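Hand-held grippers for two-handed work: four weeks with a GenRobot.AI pair

We ran two sets of hand-held grippers side by side in September. One set carries the GenRobot.AI name on its arm. The other is the Gallier pair we have used since the lab opened. Bořivoj Malý did most of the handling, and I did the logging and the repairs.

The task list came from our Vuvisach kitchen protocol: plates, bowls, basins, a folded cloth, cutlery. Each pair of grippers did 600 grasps, split evenly across the object list. A grasp passed if the object was lifted, held for 4 seconds and put down without the operator changing grip.

Linkage and fingers

The linkage is a symmetrical pinned type. Squeeze effort is even over most of the travel and rises near full closure. I measured 37 N at the pads with a comfortable grip, against 54 N for the Gallier. The lower figure turned out to be enough for everything on the list except the full basin, which we dropped from the comparison.

Free play at the fingertips was small when new. After the trial one gripper of the pair had loosened slightly and needed its screws nipped up. The Gallier needed nothing, but its fingers are shorter and it struggles with anything that has a deep rim.

Pads

The pads decide most of the result. They are compliant enough to settle on a curved edge and did not mark glazed surfaces. On flat rims I would rate them above the Gallier pads. On thin cutlery they are worse, as the pad folds over the handle and the operator loses the feel of it.

Large plates were the main reason for the trial. One hand can pinch a rim, but a heavy plate then turns about the pinch point. With a gripper on each side it stays put, provided both operators' hands, or both hands of one operator, close at much the same moment.

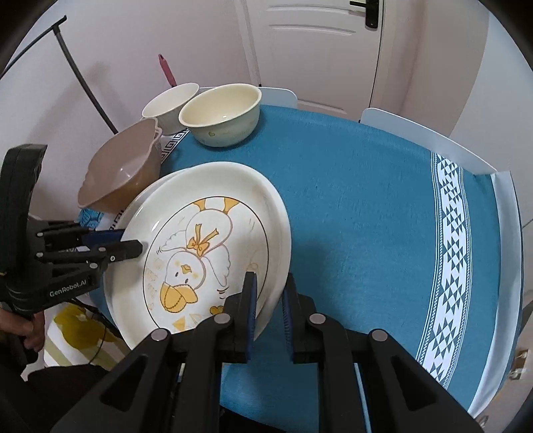

Oval plate held up on edge, one gripper at the left rim and one at the lower right.

Of the failed plate grasps, most came from closing one side early. Bořivoj's habit of touching the outer finger to the rim first, then closing, removed nearly all of them. It should be in the manual.

Camera view

The wide lens keeps both fingertips in view, with dark corners that we mask before processing. A large plate blocks a good part of the table behind it. For placing tasks I would add a fixed overhead camera.

Logging

We recorded through a Tralix hub and the Lakatos sync script. Timestamps from left and right agreed well enough to use without correction. Cable routing is poor. The cable hangs low and caught on the table edge more than once, so we now clip it to the sleeve.

Verdict

For rims, bowls and other crockery I would choose this pair. For cutlery and loads above a kilogram I would stay with the Gallier. Spare pads should be ordered with the grippers, as ours were visibly worn by the last session.

Ľudovít Čierny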